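How to bring a tired whiteboard back to life (and look after the plastic party cups while you're at it)

Posted in Home and Hobby Room, February

If you have ever run a craft afternoon, a quiz night or a children's party with a small whiteboard in the middle of it all, you will know the state these boards get into. Ours has done scores, menus, shopping lists, a seating plan and one very long game of hangman, and by the end of the winter it had gone that dull sort of grey which makes every new pen look faint. I was quite ready to buy another one. Then my neighbour Bernadette Madigan came round for her cake tin, looked at it propped by the back door and told me I was being wasteful, and she was right!

So this is how I clean mine now, from start to finish, with a few words at the end about plastic goblets, as they come out of the same cupboard and generally need doing on the same afternoon. It takes me most of a pot of tea. None of it is hard work.

What you'll need

Two soft cloths, one for damp and one for dry (old cotton vests cut up are lovely for this)
A bowl of lukewarm water with a small squirt of washing-up liquid
A whiteboard spray, if you like them. I use the Lovus one from the stationer's, but your usual will do
A fresh dry-wipe pen, the darker the better
A cotton bud or an old soft toothbrush for the corners
A towel to lay things out on

Please leave the scouring pad under the sink. I know it's tempting when a mark won't budge, and I have given in to it myself, years ago, on a board I was very fond of. It scratched the shine, and afterwards every pen I used sank into the scratches and stayed there. Scouring cream is just as bad.

Step one: dry wipe first

Start with the dry cloth and go over the whole board before any water comes near it. There's always more loose ink than you think, and if you wet it straight away you end up pushing a thin grey soup from one side to the other. Wipe from the top down, turn the cloth often, and shake it out over the bin when it gets dark. If your board is small enough to lift, take it off the wall and lay it flat. You can lean on it properly then, and you won't be chasing drips down the wallpaper.

Step two: go over the old marks with new ink

This one sounds like nonsense and I didn't believe it either until Reijo Saarela showed me at our model club. When a line has been left on for weeks and won't wipe off, draw over it with a fresh dry-wipe pen, covering the old line completely, and wipe it while it's still wet. The new ink softens the old and the two come away together. You may need to do it twice. Green and red seem to be the worst for hanging about, at least with the pens I buy, and I find a black pen shifts them better than another green one.

Do check that the pen really is a dry-wipe one before you start scribbling. Reijo keeps his permanent markers in a separate jar with a lid, and I have copied him.

Step three: wash it

Wring the damp cloth out well, so that it doesn't drip when you squeeze it, and wash the board in small overlapping circles. Rinse the cloth, wring it again and go over everything with plain water. People often skip the rinse, and then wonder why the pens skid and leave gaps the next day; it's the soap film. Dry it straight off with your second cloth, and leave it for ten minutes or so before you write on it.

If you're using a spray instead, put it on the cloth and not on the board. It keeps it out of the join where the frame meets the surface.

Step four: don't forget the edges

The frame is where everybody's thumbs go, and a bright frame shows it. Run the cloth along all the sides, then go round the inside edge with a cotton bud or the old toothbrush, just barely damp. Rounded frames are easier than square ones here, but there's still a little ledge that collects ink dust. Turn the board over too and wipe any feet or corner pads on the back. If one is loose, now's the moment to glue it, and leave it face down on the towel until it has set.

Step five: look at it sideways

Tilt your head, or the board, until the light runs across the surface. You'll see things you'd never notice from the front: smears, cloth fluff, the ghost of last month's scores. Go back to step two for anything stubborn and then stop. A board that gets used will never look quite like it did in the shop, and a faint shadow or two won't spoil anyone's handwriting.

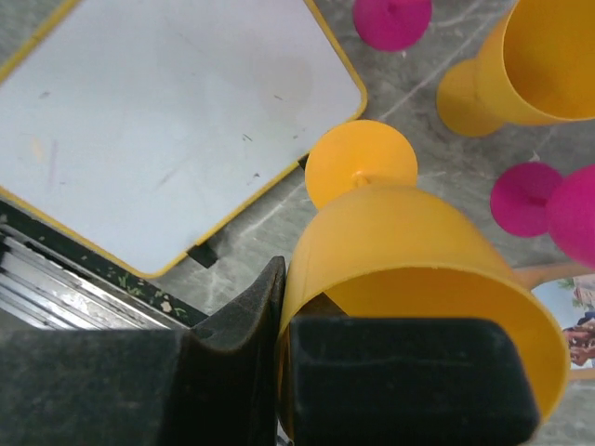

I always do the small marks last, and I do them one at a time with a corner of the cloth wrapped round my finger, as going back over the whole board just for a speck is a fine way to lose patience. They do hide from you, mind, particularly once you've told yourself you're finished. On this yellow-framed board it's the little greenish mark towards the right that wants the fresh pen treatment, and then the short dark streak nearer the bottom edge, while the fainter smudges ought to be a job for the damp cloth. Wait for each spot to dry before deciding whether it needs another go.

And now the goblets

Plastic goblets are cheerful things and far kinder to a hard floor than glass, but they do go cloudy if you treat them roughly. Wash them by hand in warm water, never very hot, with the same soft cloth you'd use for your glasses. Hold the cup part in your palm while you wash inside it, and don't twist against the stem, which is the weakest bit on every one I've ever owned. The underside of the base wants a wipe as well, especially if they've been stood on a table with spilt squash.

Dry them upside down on the towel with a little air getting under the rim. If I'm in a hurry I prop the rim on a folded tea towel, and that does nicely. For stale smells, a spoonful of bicarbonate of soda in warm water, left for an hour, followed by a good rinse.

Keep cups you drink from apart from cups you use for pens, counters and paint water. I put a dab of nail varnish under the base of the craft ones, and they live on a different shelf altogether.

Putting it all away

Store the board upright with a clean cloth over its face, and keep heavy things from leaning on it. The pens go flat, lids on tight. Goblets can be nested if they fit without forcing, but two that stick together are a terrible nuisance, so if yours are a snug fit, slip a square of kitchen paper between them. Mine are in a box on the top shelf, next to the cake tin, which Bernadette has forgotten again.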